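# Second opinion on the shoulder

I went back to the clinic on Monday. Different building, same parking problem.

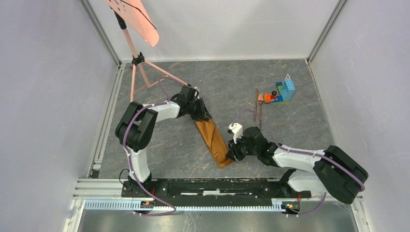
**Category: Body & Health**

For anyone who skipped the last few posts: my right shoulder has been bad since the fall. I can lift my arm out to the side until it is a little below level, and then it catches. Sleeping on that side is out. Putting on a coat is fine if I remember to start with the right sleeve, and I mostly don't remember.

The first place I went was a chiropractic office in Rergate. I liked the people there. I had nine visits, and I felt looser after each one, usually until the next morning. By the ninth visit I was paying for one good evening a week, and my range hadn't changed at all. The chiropractor said the same thing before I could. She told me my neck and upper back were moving well and that she would like somebody else to look at the shoulder itself. I appreciated that. She could have booked me for ten more.

So I asked around, and a neighbor gave me the name of her physical therapist, Kaede Hoshino, who works out of the Weminau clinic two towns over. The wait was 19 days. I kept swimming during the wait, which I was later told was a poor idea.

The first appointment was almost all questions. How do I sit, what do I carry, which hand do I use for the dog. Then she had me stand facing a wall and walk my fingers up it, first the left hand and then the right. She put a strip of tape where each one stopped. The two strips were a lot further apart than I would have guessed. After that she measured the angle out to the side with a plastic tool like the one from school geometry. It came to 91 degrees with her helping, less on my own.

Her view is that it's the tendon on top of the shoulder, irritated and not torn, and that I've been hitching the whole shoulder blade up toward my ear to get around it. She had me watch myself in the mirror. Once you see it you can't stop seeing it. I do it when I reach for a mug.

She didn't want a scan yet. If there is no change after the first block of exercises she'll write to my doctor and ask for one. I was a bit disappointed by this, because I like a picture I can point at, but she said that at my age a scan would probably show something whether it was the cause or not.

The program is four exercises:

- Press the back of the hand into a door frame, elbow bent, hold, let go slowly.
- Wall slides with a towel under the forearm.
- Rowing with the band, elbows low, no shrugging.
- Lying on the left side, lifting a can of soup with the right hand. Elbow stays on the ribs.

Twice a day for the first one, once a day for the rest. A little pain is allowed as long as it has settled by the next morning. Swimming is off until she says so. Walking is fine and so is the bike, if I raise the handlebars.

The door frame one is dull but it's the one I notice most. The ache drops for an hour or so afterward. The soup can is much harder than it sounds. I started with a big can of tomatoes and had to trade down to the small size.

Some money notes, as people asked last time. My plan is through Altel and it covers the physical therapy after a copay, but it wants a referral on file before the second visit, and the front desk didn't mention that until I was leaving. Call first. The chiropractic visits were only covered in part and I'm still waiting on the statement for the last two. If the numbers come out strange I'll put them in a separate post.

I also got a comment asking if I'd tried the heat wrap from Sekiguchi. I have one. It's comfortable and I use it in the evening while I read, but I can't say it has done anything for the range. The strap is too short to go over a sweater.

I don't think the first nine visits were wasted. My neck is better than it was, and I'd had that stiffness for years before the fall. If it comes back I'd go to the same office again. For the shoulder I wish I'd had somebody measure it at the start, so I'd have something to compare with now besides my own memory of how high the kitchen shelf used to be.

Next appointment is in February. I'll do the wall test again the night before, with tape, and write down where it lands. Until then the mugs are on the counter.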